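The Small Bottle Problem

By the time you are old enough to have opinions about bathroom storage, you own too many small bottles. They arrive one at a time, with perfectly good excuses. Then one evening in September you reach for a headache tablet and bring down an avalanche.

My own collection came to light when I moved house and the contents of three drawers went into one carton marked FRAGILE/MISC. Out came vitamins bought in a burst of optimism, travel containers that had never travelled, and a fair number of bottles holding nothing at all, kept because they had nice lids.

So I did what the organizing people tell you to do. I cleared a table, put everything on it and tried to feel something.

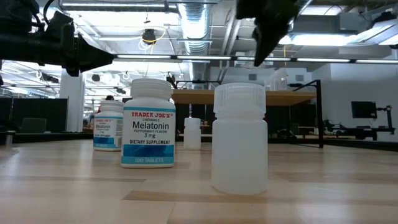 Chewable, peppermint, 3 mg: melatonin keeps company with its unlabelled neighbours.

The labelled bottle is the aristocrat of the cabinet. It tells you what it is, what it tastes like and how many tablets it started with. The plain one asks for your trust. Mine had been given that trust for years, and I could no longer have told you whether it was meant for hand cream or screws.

My first rule, then, is that a bottle without a label gets one or gets emptied. Anything medicinal stays in the container it came in, with the dosage and expiry date where you can read them. If you can't identify a tablet, take it to the pharmacy and let them dispose of it. Sniffing it is not a method.

The second rule concerns height. We store small bottles on deep, flat shelves, where the front row hides the back row and the back row quietly expires. A raised shelf behind your main surface does more good than any number of baskets. I looked at a bamboo riser from Fothergill and a very handsome tiered affair from Ruvow, then noticed that a plank on legs is also a riser.
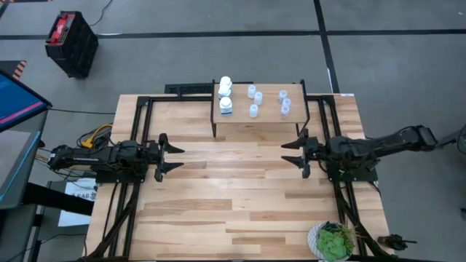 White bottles to the left, translucent vials to the right, and plenty of bare wood in front.

Sort by type and leave gaps. The gaps are the hard part, as every colour-coded instinct in the Canadian household says a gap is an invitation. Resist. You want to be able to lift out one vial without knocking over its cousins.

What remains is the table, and I have become sentimental about mine. A stretch of clear wood is the real luxury here, worth more to me than the Sitamska caddy I nearly ordered at midnight.

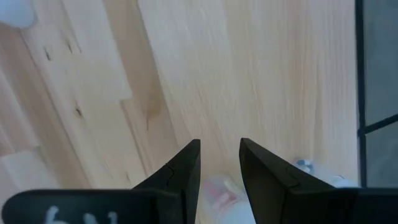 Keeping it that way

Wipe the surface with a barely damp cloth, along the grain, and dry it straight away. Knots and small cracks collect dust, so go over them with a soft brush first. Leave the knots alone otherwise; they were there before your vitamins.

Check expiry dates when the clocks change. Keep medicines up high and locked if children visit, however organized the lower shelf looks. And put the spare lids in the recycling, including the nice ones. I have kept two.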